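Stulivine Street Tenants' Association
Minutes of the summer general meeting, August 15, 2026
Held in the ground floor common room, Mekley Building

Taken by the secretary, who was elected while out of the room in June and has not forgotten it.

1. Opening

The chair, Salvador Bragança, opened the meeting at ten past seven, having waited ten minutes for a quorum and then discovered that the quorum was in the hallway arguing about bicycles. Apologies were received from the third floor as a whole.

2. Minutes of the June meeting

Approved with one correction. The words "a lively exchange" in item 6 are to be replaced with "a discussion." The secretary made the change under protest.

3. Matters arising

The front door. The closer has been adjusted again. It used to slam. Now it takes so long to shut that the mail carrier has been seen leaving before it does. The chair will call Kairys, who manage the building, and ask for something between the two.

The laundry room. The second dryer is working. The first dryer, which was working in June, is not. Kairys has been told and has replied with a reference number, 3345, which the meeting agreed was a handsome number and no substitute for a dryer.

The sign in the elevator asking people not to remove the sign has been removed.

4. Money

The balance stands at $361. The chair pointed out that this is more than last summer. A member from the second floor pointed out that last summer we had bought a bench. It was asked where the bench is. It is in the courtyard, facing the wall, because that is the side with the shade. No change to dues was proposed, and the item was closed quickly before anyone could think of one.

5. The shared meal

The meal will go ahead in the common room and not in the courtyard, after what happened with the wind. Dishes are to be signed up for on the sheet by the mailboxes. The chair asked that people write down what they are bringing and avoid the word "something," which appeared on last year's sheet so often that we ate potato salad in several dialects.

There was a long discussion of serving bowls. Members who lent bowls last year reported getting back bowls, though not always the same ones. It was agreed that lenders will put masking tape with their apartment number on the bottom. A proposal to put the tape on the side, where it could be read without tipping out the food, was thought sensible but unattractive and lost by one vote.

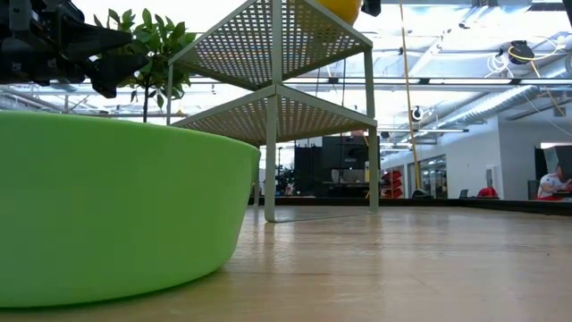

Green bowl, green leaves.
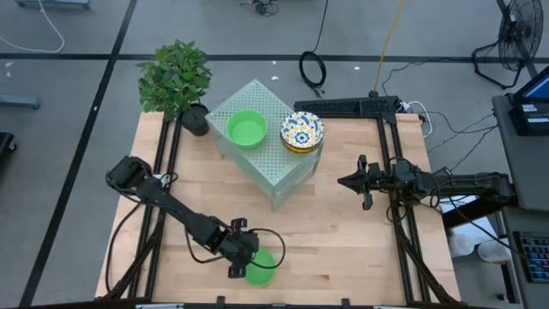 Do I have to bring a dish in order to come to the meal?
Anyone in the building may come, and those without a dish are asked to stay afterward and help wash up.

The chair added that washing up means washing, and that standing near the sink with a towel over one shoulder will be counted as conversation.

Music was raised. Last year's speaker belonged to a tenant who has since moved out, taking the speaker and, in the view of the first floor, most of the problem. It was agreed to have music until nine, at a level to be judged by the chair, who lives directly above.

6. Courtyard

The hose leaks at the tap and also in the middle. A new one will be bought from the balance. The member who looked into hoses recommended the Skorkudura, on the grounds that her sister has one and never mentions it. Approved.

The tomato bed was discussed. Tomatoes have been going missing as they ripen. Nobody wished to accuse anybody, and the next several minutes were spent doing so in general terms. The chair suggested that squirrels be considered. A member replied that squirrels do not take the stems off and leave them in a little pile — she has seen the pile. It was resolved that ripe tomatoes may be picked by anyone who has watered that week. There is no way to check this, and the motion passed easily.

7. Bicycles

The quorum came in from the hallway for this item. There are three hooks and more bicycles than that. Two of the bicycles have flat tires and have not moved in living memory. A note will be tied to each of them, giving the owner until the end of the month to come forward. If no one does, the bicycles will be offered to the building, and then to the street.

A request to keep a cargo bike under the stairs was turned down. The applicant asked that it be recorded that the stairs are not using the space.

8. Any other business

The tenant in 2B would like whoever is borrowing the stepladder to keep borrowing it but to tell her.

A member asked whether meetings could be shorter. This was discussed for quite a while.

The lost property box contains one glove, a child's rain boot, and a set of keys that opens nothing anyone has tried. Please look in it before the next meeting.

9. Close

The meeting closed at nine. Chairs were stacked by the people who always stack them.

To do:
Front door and dryer, call Kairys — S. Bragança
Buy hose — second floor
Tie notes to bicycles — secretary
Sign-up sheet and masking tape — S. Bragança
New elevator sign — held over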